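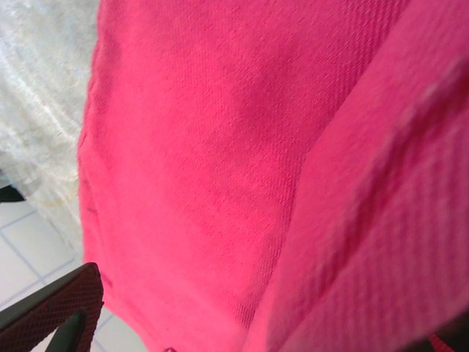
Laundry room check, Friesen building, 01/06/2003. The owner's sheet says all dryers passed last time, and I have my doubts. Lint screens get tested by what people really dry, and a big pink knit like this one, with its fine ribs, is the sort of load I'd use.

- [x] Extinguisher tag current. Gauge in the green.
- [ ] Dryer 3 vent. "Cleaned," says Presum. Invoice 2341 lists no parts and no hours.
- [ ] Floor drain. Slow. Same comment as September.
- [x] Exit light works on battery.
- [ ] Outlet by sink. No GFCI that I could find.

Not signing off until I see the vent open.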